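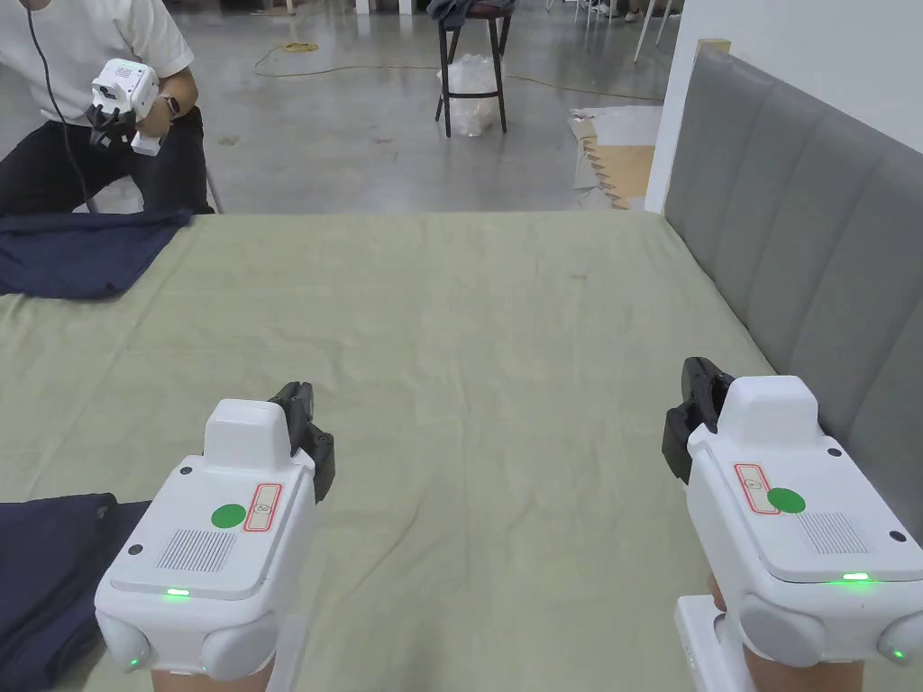 Search this site Enter keywords Go

Visit report: open afternoon at Botilier
August
By Amber Wuyts

Botilier makes software and hand tools for teaching robots to do household jobs, and in August it opened its workshop for an afternoon to people from the laundry and care trades. I went because our linen service sends out beds' worth of sheets every day and I wanted to see how far off a machine that could handle them might be. The first thing we were shown was the bedroom bay. A bed with a green sheet and a grey padded headboard stands against a white wall, on the same polished concrete floor as the rest of the building, and the people doing the teaching work over it with a white gripper in each hand. Each gripper has black fingers at the front and small green lights on the body. There were dark blue clothes on the bed to be dealt with, and one of the staff sat beyond it in a white T-shirt with another gripper in his or her hands, a black cable running down from it.

The building is on the Brustavero estate, behind the tile warehouse. The sign is small and I drove past it twice. Parking is at the back and free. We signed in at a desk by the side door, were given a badge and a sheet of paper about photography, and waited until quarter past two for the last of the party. There were 11 of us, mostly from laundries, with two from a care home group and one man who repairs tumble dryers.

Etenesh Lencho took us round. She runs the collection side, meaning the part where people do the jobs by hand so that there is something for the robot to learn from. Before that she spent nine years in hotel housekeeping, and she answered our questions in terms we knew. She told us the operators work in sessions of 40 minutes with a break of 15 after each one. They had tried longer sessions in the spring and the work got careless towards the end.

The method is simple enough to explain. A person holds the grippers and does the task using only the gripper fingers. No robot arm is involved at that stage. The movements are recorded, and the recordings are used later to train an arm fitted with the same sort of fingers. I had expected the teaching to be done at a computer, so it was useful to see that most of it is people picking up clothes.

We were each allowed a turn. The grippers are heavier than they look and my wrists noticed after a few minutes. Opening and closing is done with the hand that holds the handle, and it takes some practice to judge how hard you are squeezing. I was given a T-shirt to fold. With my own hands I would do it in a few seconds without thinking. With the grippers I had to find a corner, lose it, find it again and then work out that I had picked up both layers. The man who repairs dryers did better than any of us. One of the care home people asked whether left-handed operators were a problem, and the answer was no, as long as they stay with the job and are not swapped halfway through.

Bedding is harder than clothes. Etenesh said a flat sheet was still the task they argued over most, since it has no obvious front or back and two people will start it in different places. At present the staff follow a written order of steps, which she let us read. It covers 123 household tasks, from hanging a towel to pairing socks, and each has a page of its own. The page for a fitted sheet was nearly all crossings-out.

After the bedroom bay we went through to the test room, where an arm on a wheeled base was working at a table. The base is made by Thakur and the software is Botilier's. It took a tea towel from a pile, laid it flat, folded it in half and in half again, and moved it to one side. It did this five times while we stood there. On the fourth it caught two towels together and carried on as if it had one. A member of staff stopped it, separated them and set it going again. I was glad to see that left in — at trade fairs you tend to get the one routine that always works.

Tea was in the canteen at half past three, and questions carried on there. The main points I wrote down:

Price. They would not give one. The arm is not for sale and they do not expect it to be next year either.

Wet linen. Not attempted so far. All the work is done with dry items.

Stains and damage. The arm does not check for either. A person would still have to look the sheets over before they went out.

Speed. Slower than a trained folder by a long way. Etenesh put a towel at over a minute and said that was a good run.

Sosis, the canteen supplier, had laid on sandwiches as well, and there were plenty left.

For our own service I would not put any money aside yet. Folding small flat items might be worth another look when the arm can manage a mixed pile. Bed linen seems further away. I have asked to be told when the next open afternoon is, and Etenesh has offered to take a bag of our worn pillowcases for the staff to practise on. They need to be washed and labelled, and can be left at the side door any morning before ten.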